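The Small Crate on the Round Table

An opinion about toys, tidying, and how much is enough

When we moved to Hasum, we had 27 boxes, and 9 of them were toys. I know the numbers because the moving company wrote them on the list, and I remember that I was ashamed when the man read it aloud in the hallway. We had one child at that time. She was not yet two years old, and she owned more boxes than I did.

I want to write about what happened with these boxes, and about an opinion which I have now and did not have before. My opinion is that a small child should have a small number of toys within reach, in one open container, on one clear surface, and that the putting away is as much a part of playing as the taking out. I know that many parents do not agree with me. My own sister does not agree with me, and she has raised more children than I have.

In the country where I grew up, we had a drawer. It was the lowest drawer in the kitchen, and everything that belonged to the children was in it. If a new thing came and the drawer did not close, an old thing had to go to the cousins. I do not say that this was a better life. My mother did not choose the drawer from some philosophy; there was simply no other place. But I can still remember each thing that was in it, and my daughter, when she is my age, would not have been able to remember 9 boxes.

So on a Sunday in January I emptied everything on the living room carpet. It was an unpleasant day. I found toys I had never seen, and toys with dead batteries, and three halves of different plastic eggs. I decided that most of it would go to the storage shelf in the basement, and that upstairs there would be one crate.

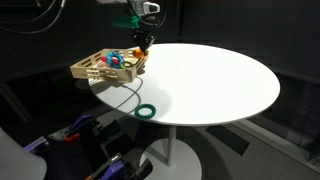

The slatted crate on the white table, with the blue beaded ring in the middle.

The crate deserves some words, as I have become quite attached to this type of box. It is shallow, and the sides are strips of pale wood with gaps between them. These two qualities are more important than the beauty of it. A deep box is a place where toys disappear. The child bends over it, pulls out whatever is on top, and the things at the bottom stay there until spring. In a shallow crate nothing can hide below anything else for long. And through the gaps a small person whose eyes are at the height of the table can already look at what is inside before she puts her hand in.

Before the crate I had tried a fabric basket from Borex, which was soft and fell together like an old hat when it was half empty. Then I tried a set of drawers by Clostar, with a picture of the content on the front of each drawer. The pictures were charming, and I spent two evenings on them. My daughter took out the drawers and sat in them. I think she understood correctly that the drawers were the most interesting toy in the room.

What one puts in the crate is a more difficult question. At the beginning I wanted to be educational. I made a plan with colors and shapes and textures, and I changed the contents every week according to the plan. After some time I noticed that I was the only one in the family who enjoyed the plan. Now I follow a much simpler rule: a few small things, different enough from each other that the hand can feel the difference without the eyes. A ring with beads all around it. A ring which is flat. Something round. If the colors are strong, this is good, because strong colors are easy to find again under the sofa.

I have a weakness for rings, I admit. A ball runs away from a child who cannot yet run after it, and many tears in our home had this cause. A ring can be held with one finger through the middle, or by the edge, or with two hands, or with the mouth. It can be given to another person while you still hold your side of it. I have seen two babies sit on the floor for a long time with one ring between them, both pulling a little, both quite content. For the youngest children I would buy almost nothing else.

Now the table. We have a round white one with a single leg in the middle, and people tell me that this is not a sensible table for a family. They say that white shows everything. I answer that I want it to show everything! A crumb on a white table is wiped away in the same minute, while on my grandmother's patterned cloth a crumb could live for a week. And a red toy on a white table looks like something, even when it is the cheapest toy from the market. It has room around it. I believe that children see this too, although they cannot tell us so.

The single leg has also an advantage. There are no table legs at the corners to hit one's head on, and there are no corners. The round foot stands flat on the carpet, and one can walk around the table from all sides, which my daughter does, always in the same direction, for reasons she keeps to herself.

My sister's objection is the following. She says that a house with children must look like a house with children, and that a mother who counts toys will soon count other things also. She says that her own living room was a battlefield for fifteen years, and that all her children are now kind people with good jobs. I cannot argue against this. They are very kind people. She also says that a child needs abundance, that she must be able to mix the animals with the kitchen and the kitchen with the trains, and that from this mixing comes the imagination.

I have thought about it a lot, and in part she is right. There are days when the crate is too small. On a rainy day we bring up a box from the basement and everything is mixed with everything, and it is a feast. But I would say that it is a feast because it does not happen every day. With the 9 boxes open all the time, my daughter did not mix the animals with the kitchen. She stepped over the animals and asked for my telephone.

There is also the question of money, about which people in my circle do not like to talk. One winter a neighbor showed me a wooden play system from Acuña, with shelves and trays and matching objects, all in the color of porridge. The full set cost 3135 in our currency. It was beautiful, and I was jealous for a few days. Then I thought that for this price one is buying calm, and that calm cannot be delivered on a pallet. It comes from having less on the floor — and for this one needs only a crate and the courage to carry the rest down the stairs.

I would like to say something more about the material, as some of my friends are strict in this matter. They accept wood only. I love wood for the crate, but for the things inside it I am not so strict. A piece of colored plastic which lets the light through has a beauty that wood does not have. When you hold an orange ring up against something pale, the edge becomes dark like burnt sugar and another part of it shines almost yellow. You can even find small specks and bubbles inside. I did not look at such things for thirty years, and then I had a child and I looked at them again.

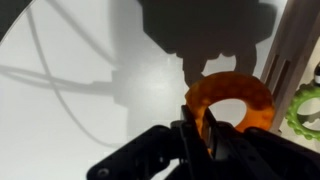
How we put away

The evening part is short. We do it before the bath and not after it, when everyone is already too tired to be polite. I put the crate on the table, and I pick up the first thing myself, and I put it in slowly. I do not sing the tidying song which they teach in the kindergarten, because I cannot sing, but I understand that it helps other families.

Then I wait. This was for me the hardest part to learn. An adult can fill such a crate in the time of one breath, and the temptation is strong, especially when there is soup on the stove. But if I fill it, then the tidying is something that happens to my daughter, like the weather. If I wait, she comes. She puts in a ring, takes it out, looks at it from both sides and puts it in again at another place. Sometimes she puts in a sock. I leave the sock where it is until she sleeps.

I have never asked for order inside the crate. The things may lie as they fall, in the corner or against each other. My husband once began to arrange them by color, and I asked him to stop. An arranged crate says to the child that she did it wrong.

Not every evening goes well. When there are guests, or a fever, the crate stays on the carpet and the toys stay around it, and in the morning I step on something with my bare foot and say a word in my own language. My sister, when she visits, sees such mornings with great pleasure. She brings a present each time, of course, and it is always large. We play with it the whole weekend, and after her train has left, my daughter and I carry it together down to the basement, one step at a time, she holding the light end.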